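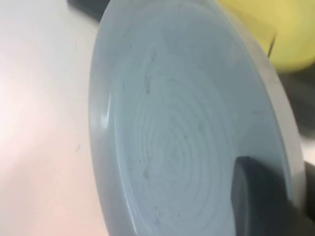

Yareli Escobedo keeps a notebook for the arm, and on its first page there is a single line in green ink: "Can it put away the dishes?" She wrote it before she owned a single motor.

The arm now lives on a white tabletop at Allstead, the shared workshop where she rents a shelf and half a bench. She calls it Nondo. It has a wrist camera, a two-finger gripper, and a growing pile of retired parts in a shoebox underneath. By day Escobedo does bookkeeping for a plumbing supply company. In the evenings she teaches a machine to pick things up.

"I'm not an engineer, and I'd like people to know that going in," she says. "I took one semester of electronics a long time ago. Everything else is from reading, breaking stuff, and bugging Jianguo."

Jianguo Jiang has the other half of the bench. He had built two arms before this one, both smaller, and he wrote most of the control program that Nondo runs on. They named it Zurkamo, after a typo that stuck.

I met them at the workshop in September, a little after six in the evening, and for the first twenty minutes neither of them sat down. Escobedo was changing a gripper pad. Jiang was reading her numbers off a laptop and she was repeating them back, and then the two of them argued very cheerfully over whether a number had been a 3 or an 8.

Why dishes? "They're awful," Escobedo says, and she's clearly delighted about it. "A block is easy. You squeeze a block from two sides and it comes up with you. A dish is shallow, it's round, it slides away from you, and the part you want to grab is this thin little edge all the way around. If you come in from the top you've got nothing to hold. So you have to come in low, from the side, with one finger inside the lip and one outside, and then tilt."

The tilt took most of the summer. Their first plan was to have the arm lower itself straight down, pinch the rim, and lift. Over and over, the dish would swing in the fingers like a door. Jiang thought the motors were too weak and wanted to replace the one at the wrist. Escobedo thought the pads were too hard.

"We were both right, which was annoying," Jiang says. "I swapped the motor and it got better. Then she swapped the pads and it got a lot better. If she'd gone first I might have saved my money."

The pads have been through more versions than any other part. She started with craft foam, which tore, and then tried strips cut from a bicycle inner tube, which held beautifully and left marks on everything. The current ones are cast in a soft rubber she mixes herself in paper cups. The mold is printed on the workshop's machine, and she has learned to leave it overnight before opening it. "I ruined four of them by peeking," she says.

She also rounded off the fingertips. The early ones were square, and the corners would catch on a rim and shove the dish across the table before the fingers had closed. A blunt, rounded end slides along the curve and settles. She worked that out by pushing a dish around with her own knuckle for an hour while waiting for a print to finish.

The camera was Jiang's idea, and he gets talking fast when he explains it. They had one fixed above the bench at first, looking down on everything. It was fine for finding a dish and close to useless once the hand was in the way. Moving it to the wrist meant that the view travels with the gripper, right up to the moment of contact.

"Up close it's a completely different world," he says. "You get the molding rings in the bottom of a plastic dish. You get specks of dust! From across the table it's a plain blue circle, and from the wrist it's all these ridges, and some of them go nearly white where the light hits. The first time I looked through a whole batch I kept calling her over."

Those ridges caused trouble, too. Zurkamo finds a rim by looking for curved edges, and a dish with rings in its base is full of curved edges. For a couple of weeks the program would pick a ring somewhere in the middle and send the fingers there, where they would press down on flat plastic and close on air. Jiang's fix was to have it look for the step between base and rim, where there's usually a bright line of reflected light, and to ignore any circle that had another, bigger circle outside it.

"That one rule," Escobedo says. "One rule, and we went from wanting to throw it out the window to ordering pizza."

They keep score, of course. She has logged 307 attempts since the wrist camera went on, in pencil, with a column for what went wrong. Of those, 186 ended with the dish in the rack. The failures are sorted by her own system of nicknames: a "door" is when the dish swings, a "skater" is when it slides off before the grip closes, a "ghost" is when the arm reaches for something that isn't there. Ghosts have almost vanished. Skaters are still with them.

I asked whether a score like that was discouraging. She looked at me as if I had asked in another language.

"It's going up! The first page of the log is all doors. I can flip through and see the week it started working. My mother came by in the middle of a good run and saw it put away five in a row, and she clapped for each one."

Neither of them will say exactly what the build has cost, though Jiang admits to having a spreadsheet. Escobedo offers one figure. The wrist motor was $106, the most she has ever agreed to spend on something the size of a matchbox. Most of the rest was secondhand or traded. The aluminum in the upper arm came from a shop called Xolalpa, a few streets over, where they sell her short ends by the pound and cut them square at no charge if the saw is free.

Their disagreements are frequent and seem to be half the fun. Jiang would like the arm to move faster. Escobedo likes it slow, partly for safety and partly so she can see what it's doing wrong. They settled on a speed and a big red stop button, and she insisted the button sit on her side. He would like to move on to cups. She wants another hundred dishes first, with different finishes, under the bad lamp as well as the good one.

"Matte plastic is the friendly case," she says. "It doesn't throw the light back at you so much. Glass is going to be a whole other notebook."

Both of them have advice for anyone who wants to try something similar at home, and it overlaps less than I expected. Jiang says to write down every wire color before unplugging anything, and to buy two of whichever motor you're most afraid of breaking. Escobedo says to pick one object you already own and get really, really good at that object. She also says to clamp the base to the table. Nondo walked off the bench once during a fast test -- she caught it by the elbow -- and there are now two clamps on it at all times.

She's working on a second hand in her spare moments, with a third finger set opposite the other two. The drawings take up the last pages of the notebook. One version has a fingertip with a shallow groove in it, meant to take the edge of a rim, and she has already cast a trial pad to match. It sticks to everything. She peeled it off the laptop lid to show me, stretched it out, let it snap back, and said she'd try a firmer mix before the weekend.

By then Jiang had the arm moving again. It dipped toward the table, paused, crept sideways, and closed. "Wait, wait," he said, and Escobedo already had her pencil out.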